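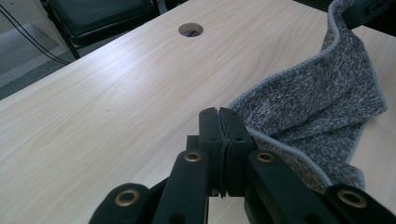
Cable grommet

Home | Desks | Hardware | Textiles | Random article

Search this wiki Go

A cable grommet is the lined hole in a desk or tabletop that lets cords drop through to the floor side. It usually has a raised rim, so the cut edge of the wood stays covered. I've been editing the furniture pages here since April and this is still my favorite one (yes, I have a favorite grommet page!).

Placement

Most sit toward the back, in the middle or in a corner. My own table is a pale wood-grain one from Salminen, with one round hole, and I fold my laundry on it more than I work on it. A gray knit slides nicely over a smooth top, but a raised rim can catch a loose thread, so I keep the folding to one side.

Care

Crumbs and lint collect under the rim. I go around it with a dry cotton swab, then wipe the top along the grain with a damp cloth.

See also: Desk mat, Overlock stitch, Tumeo

Comments (2)

Onni Toivonen: Mine came with a cap and I lost it in a week. Do they sell just the cap?

Sareck473: Try a hardware store, and measure the hole before you go. I didn't, and now I own two that don't fit.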